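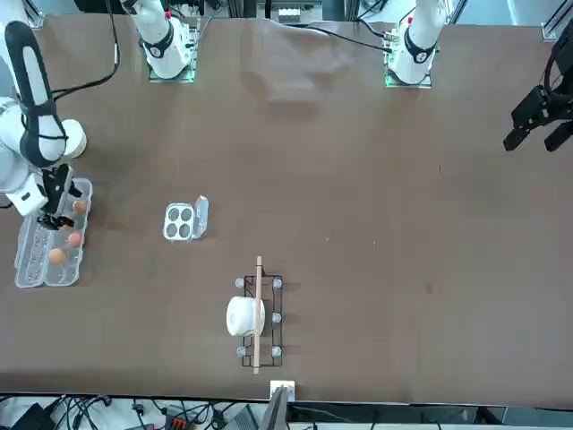
One mate told me to send the test pressings straight back and refuse to pay the balance, and another said all 12-inches sound like that near the label and I should leave it. I don't know which of them to believe, so I'm asking here.

Test pressing sounds harsh at the end of each side – recut or accept?

Posted by plunleyloft in Vinyl and Formats
Viewed 2,619 times

I run a very small label from Plunley and this is our first record. It's a house 12-inch with four tracks: the original, a vocal mix, a dub and a longer club mix. Total running time is 26 minutes, split evenly, so 13 minutes a side. We asked for 45 rpm because every record I like to play out is a 45.

The test pressings came back from Dogar last month. The first track on each side is fine. It's a bit quieter than other records in my box but it has weight and the kick is solid. The second track on each side is where it goes wrong. The hi-hats turn to fizz in the last few minutes and on side A the vocal spits on every S. The worst of it is in the final breakdown, where the vocal is on its own with a lot of reverb. The digital files don't do this at all.

Running order is:

A1 original
A2 vocal mix
B1 dub
B2 club mix

Things I've checked so far. I've played it on two decks with different cartridges. One has an elliptical stylus and the other a basic DJ spherical one. It's worse on the DJ one but it's there on both. I cleaned the record and set the tracking force again with a gauge. I also put on a couple of commercial 12-inches of a similar age and style, and they don't do it, or not so I'd notice.

The mastering was done by a friend who does good work for digital but hasn't done anything for vinyl before. We sent the plant the same masters we used for the download. They're loud. Dogar's form had a box for notes to the cutting engineer and I left it blank, which I now regret.

A recut would be £900 with new plates and another round of tests, and that's most of what we had put by for sleeves. I've also got the distributor, Covau, asking for a date. They want stock by the end of March and I haven't told them anything is wrong yet.

So what I'd like to know is:

Is this a fault I can ask Dogar to put right, or is it my own doing?

If I pay for a recut, what should I change so I don't get the same thing again?

Would anyone buying it notice on a club system?

Thanks in advance. Happy to add more detail if it's needed.

Edited to add: both copies I've played are the same, so I don't think it's a one-off bad pressing. There are no clicks or pops to speak of and it isn't warped.

slipmatdrawer

It's the plant. They'll always say it's your master. Ask for your money back, and if they won't do it take it up with the bank. I had the same with a 7-inch and I've never gone back to them.

Comments on this answer

plunleyloft: Was that Dogar as well?

slipmatdrawer: No, a different one, they've closed now. Same problem though.

lowendledger: A 7-inch has its own limits. I wouldn't go to the bank with this before hearing what the cutting engineer has to say. If the plant cut what it was sent, you'd be unlikely to get anywhere.

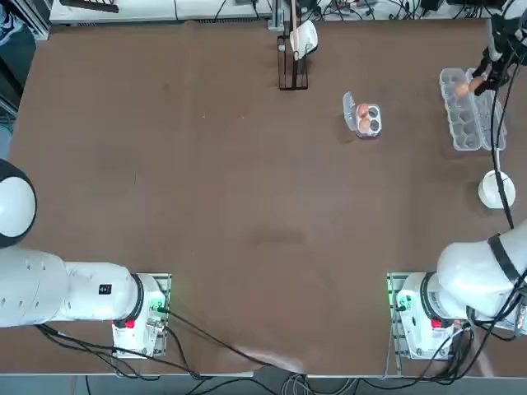
halfspeedhal
Skivum Community member, Vinyl and Formats
Accepted answer

From what you describe I don't think this is a pressing fault. Pressing faults are mostly things like crackle, swishing noises once per turn, warps, an off-centre hole or patches where the vinyl hasn't filled the groove. What you have is distortion that builds up towards the label, on bright sounds and on S sounds, on both sides and on both copies. It's called inner groove distortion, and on a loud digital master it's to be expected.

The record turns at a constant speed, but the groove gets shorter with each turn as you go in. At the outside edge there's plenty of groove passing under the stylus every second. Near the label there's much less, so the high frequencies get squeezed into a shorter length. The stylus can't follow the tight bends and you hear that as fizz or spitting. A spherical tip is fatter in the direction that matters here, so it gives up sooner, and that fits with what you heard on the two decks.

Running at 45 helps, as the groove is moving faster. But 13 minutes is long for a 45 that you want loud. The engineer has had to go further in towards the label to fit it all, and has probably turned it down as well, so you've paid twice for the same minutes. That would account for A1 and B1 being quiet next to your other records.

I'd do the following, in this order.

Speak to Dogar before you decide anything. Ask for the cutting engineer's notes, if there are any, and ask how much treatment was put on the top end. Some engineers will use a de-esser or roll off the highs without being asked and some won't touch a thing unless you tell them to. With the notes box left blank, either is reasonable. Ask politely and they might offer something off the price of the new cut. They don't owe it to you, in my view, but plants would often like to keep a new label.

Then look at the running order. You have the vocal mix at the end of side A, which is the worst place for it. The vocal should be on the outside of a side. The dub presumably has less voice and fewer hats, so it will cope much better with being last. I'd try vocal mix then dub on one side, and club mix then original on the other, but check the lengths, as you don't want one side a lot longer than the other.

After that, look at the length. Do you need all four? A lot of 12-inches have three tracks for this reason. If the original and the vocal mix share most of the same music, one of them could be left for the download. With three tracks you could have a single long one on side A, cut loud, and the other two on the back.

If you must keep all four, ask the engineer what they think of 33. You lose some of the top end from the slower speed, but you gain space, and the side could finish further out from the label. There isn't a rule for this. It depends on the music, and the person at the lathe will have a better idea than anyone on here, me included.

Last is the master itself. Ask your friend for a version without the limiter on it, or with very little. The loudness of a record is set when it's cut, and a squashed file doesn't come out any louder on the disc. It only gives the cutter less to work with. While they're at it:

Put a de-esser on the vocal alone, in the mix, before anything is bounced down. It works better there than on the finished stereo track.

Take some of the brightness off the hats. If the hats seem slightly dull on headphones, that's normally fine for vinyl.

Keep the bass in mono below the low mids. Wide bass makes the groove change depth and takes up room.

Check the reverb in the breakdown. If the S sounds are feeding into the reverb they'll spread out and get worse, so put a de-esser on the send too.

On your last point, yes, I think people would notice. Most DJs are using spherical tips, and on a big rig the top end is loud. Whether they'd mind is another matter. There are plenty of records in my own collection that do it and I still play them. But those are old records that I already liked, and yours is a first release from a label they don't know.

I'd recut. Plain sleeves with a stamp or a sticker would be a lot cheaper than printed ones and people are used to them in this kind of music.

Comments on this answer

plunleyloft: Thank you, this is very clear. The vocal mix and the original do share nearly everything apart from the voice. I hadn't thought of dropping one. Would you tell the distributor now or wait until I've spoken to the plant?

halfspeedhal: Tell them now. Late stock is common. What they don't like is finding out after they've put it on the new release sheet.

lowendledger: Agree with nearly all of this. I'd only add that if you change the running order, the labels have to change too. Check whether Dogar has printed them yet. I got caught by this.

plunleyloft: They have not, thankfully. Just checked the order page.

lowendledger

Adding this as an answer as it was too long for a comment.

Before you pay for anything, get the alignment on your elliptical cartridge checked with a proper protractor. You mention tracking force but not overhang or anti-skate. If the cartridge is slightly off, the end of the side will suffer first. I do think the cut is at fault here, but you need to be able to trust the deck you're judging the next test on. Otherwise you'll get the second set back and still not know where you are.

It's also worth taking a test pressing to somebody else's set-up. A record shop will usually play it for you if you go in when it's quiet. Take one of the commercial records you compared it with, and play the last minute of a side on both. Compare like with like – the outside of one against the inside of the other tells you nothing.

One more thing to ask is whether the plant can cut you a reference lacquer or a dubplate of the new version before making plates. It costs extra and it wears out after a few plays, but it's cheaper than a third go. I've only done it once. We moved a track after hearing it.

As for the money, find out whether the £900 is for both sides. If you move to a single track on one side and the other side could stay as it is, you might only need to replace half of it. In your case I suspect both sides will change, but ask.

Comments on this answer

plunleyloft: It is for both sides. They do a price for one but as you say I'd be changing both. I've asked about the reference cut and am waiting to hear.

plunleyloft: Update for anyone who finds this later. I've spoken to the engineer. No de-essing was used and the level was brought down to fit the length, as halfspeedhal thought. We're going to three tracks, staying at 45, with the club mix alone on side B. Covau have moved us to a later slot. Dogar took the cost of the second test pressings off the bill. My friend is redoing the vocal mix this week.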